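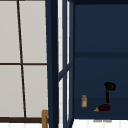 Ticket: kickoff return yardage wrong in season totals
Product: Trestamix Stats, sideline tablet version
Opened by: Everett Mercado
Status: reopened

Season totals for our return man still don't match the game sheets. After the Brullov game the tablet showed his long return correctly on the play list, then left it out of his total. The box score we sent the paper had the same mistake.

I was told in July that this was fixed. I doubt it. The same thing happened in 2 games, both times on a return that opened the second half.

Tried so far:
Logged out and back in. No change.
Deleted the play and typed it in again. The total came up right, then dropped back at the next sync.
Cleared the cache, as support asked. I didn't expect much from that and didn't get much.
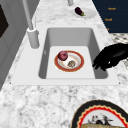 The stock answer is that our roster file is too big. It has 700 names in it, going back to the old coach, and it worked fine all last season. I'm not cutting it down on a hunch – show me a log line that says size is the problem.

My own guess is the halftime sync. Whatever gets entered before it finishes seems to be dropped from the player and kept for the team. Team yardage is right in both games.
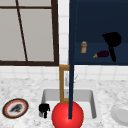
Okafor: We see it too, on returns and once on a punt. Waiting for the sync bar to clear before entering the kickoff got us through the Grirkik game with good totals. One game doesn't prove much, but try it.

Mercado: Will try it. Please leave the ticket open – a workaround isn't a fix.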